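Forum Restholm – Holz, Werkstatt, Selberbauen
Thema: Stabschrauber für Möbelbau, lohnt sich das neben dem großen Akkuschrauber?

Spanflocke
Verfasst am 2/9/19
Hallo zusammen! Ich bin gerade mitten im Projekt Nähzimmer (Regalwand, zwei Rollcontainer, eine Klappe unterm Fenster) und habe mir für die ganzen Scharniere und Griffe einen kleinen Stabschrauber von Flemar geholt. Leute, ich bin begeistert! 335 Gramm, liegt in der Hand wie eine Taschenlampe, und ich komme endlich in die Korpusecken, ohne mir die Knöchel aufzuschürfen. 31 Topfbänder habe ich am Wochenende gesetzt und kein einziges Schraubloch ausgeleiert. Wie macht ihr das? Alles mit einer Maschine oder auch getrennt?

Leimzwerg
Getrennt, seit Jahren. Für die Korpusverbinder der große mit 18 Volt, für Beschläge der kleine. Meiner ist ein alter Voyle, der Akku hält noch erstaunlich gut. Welche Bits nimmst du für die Topfbänder? Mit PZ2 in kurzer Ausführung und etwas Wachs an der Schraube läuft das bei mir wie von selbst.

Kantholz_Nord
Ich halte dagegen. Ein ordentlicher Bohrschrauber mit fein einstellbarer Kupplung kann das alles auch, man muss sie halt mal benutzen. Stufe drei oder vier, langsamer Gang, fertig. Das Geld für den Stab hätte ich in gute Forstnerbohrer gesteckt. Und wenn es wirklich eng wird, nehme ich den Schraubendreher.

Spanflocke
@Kantholz_Nord: Den Schraubendreher bei 31 Bändern mit je zwei Schrauben? Respekt, meine Handgelenke machen da nicht mehr mit. :-)
@Leimzwerg: PZ2, ja, aber die langen 50er. Wachs probiere ich sofort aus, danke!

Hobelbank77
Schöner Faden! Mir gefällt an der Bauform, dass man sie senkrecht von oben ansetzen kann, ohne dass ein Griff im Weg ist. Das hier sieht aus wie so eine schwarze, zylindrische Ausführung:
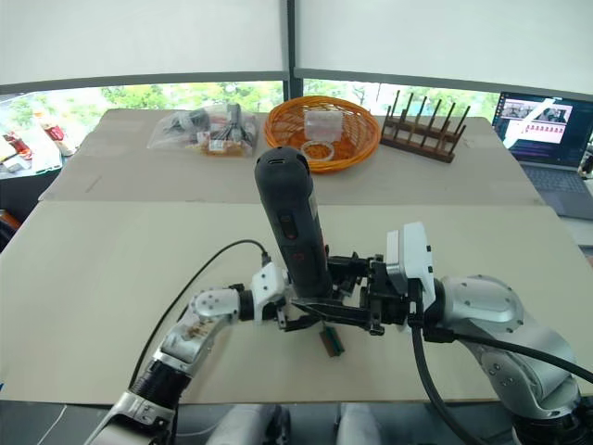

Meine Reihenfolge bei Topfbändern, falls es jemandem hilft

1. Türhöhe anzeichnen, Bohrmitte mit dem Vorstecher markieren.
2. Topf bohren, Tiefe am Reststück prüfen. Bei 19er Platte bleibt nicht viel Fleisch.
3. Band einlegen, mit dem Winkel ausrichten, beide Schraublöcher vorkörnen.
4. Schrauben mit dem kleinen Gerät eindrehen, die letzte halbe Umdrehung von Hand.
5. Tür einhängen und erst dann die Fugen einstellen.

Kantholz_Nord
Punkt 4 ist doch genau mein Argument. Wenn am Ende eh die Hand ran muss, wozu dann das Gerät?

Hobelbank77
Für alles davor! Die Hand macht nur den Schluss. In Spanplatte spüre ich so am besten, wann die Schraube sitzt.

Leimzwerg
In Multiplex lasse ich Punkt 4 komplett die Maschine machen, da reißt so schnell nichts aus. Spanplatte ist wieder ein anderes Thema. Für ausgeleierte Löcher: Zahnstocher mit Weißleim rein, bündig abschneiden, trocknen lassen, neu vorbohren. Hält bombenfest.

Furnierfee
Ich lese seit Tagen mit und habe mir jetzt den Zaltent bestellt, fast 17 Euro günstiger als der Flemar. Im Oktober kommt bei uns die Küche dran, da wird er sich beweisen müssen. Hat jemand einen Tipp für Winkelvorsätze? Unter der Spüle komme ich auch mit dem Stab nicht gerade an die Schrauben.

Spanflocke
Oh, Küche, wie toll! Unbedingt Bilder zeigen! Winkelvorsatz habe ich leider keinen, würde mich aber auch interessieren.

Kantholz_Nord
Unter der Spüle: Bitratsche. Kostet wenig und braucht keinen Akku.

Leimzwerg
Da bin ich ausnahmsweise mal ganz bei Kantholz.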